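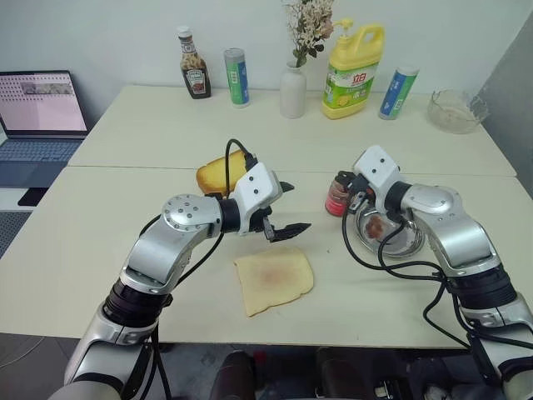 Jam straight on the bread, or into a dish first?
Posted in Kitchen Table Talk, 14 replies

platham_pete
Settle something for my household. I spread jam straight from the jar. My partner tips a bit into a little glass dish and works from that, every single time, even for one slice. I say it's just another dish to wash.

Larncombe Lou
Dish, always! Butter in the jam jar is a crime in our house and it's the only thing that stopped the kids doing it. Mine's a tiny glass one from the op shop and it lives beside the toaster.

dvorak85
Disagree. Use a clean spoon for the jar and a knife for the bread. Problem solved, and you don't lose a teaspoon of good jam to the sides of a dish.

Larncombe Lou
You've clearly never had teenagers, dvorak — the spoon goes in clean exactly once.

Giang Văn
Dish for me as well, but my real question is why people spread it so thin. A faint smear in the middle of the slice is not jam on bread. Take it out to the crusts!

platham_pete
Ha, that's my partner again. Thin scrape in the middle, edges bare. Says it's less sticky to hold.

studisholm_baker
Thin is fine on soft white bread, it goes soggy otherwise. Thick-cut toast is another matter and can take as much as you like. I made 14 jars of plum in October and we're already down to the last two, so you can guess which camp I'm in.

dvorak85
Plum on thick toast, now you're talking. Do you warm it first? I find the set ones tear the bread.

studisholm_baker
Just give it a good stir in the dish before you spread it.

dvorak85
So you use a dish too. Fine, I'm outnumbered, still not washing one.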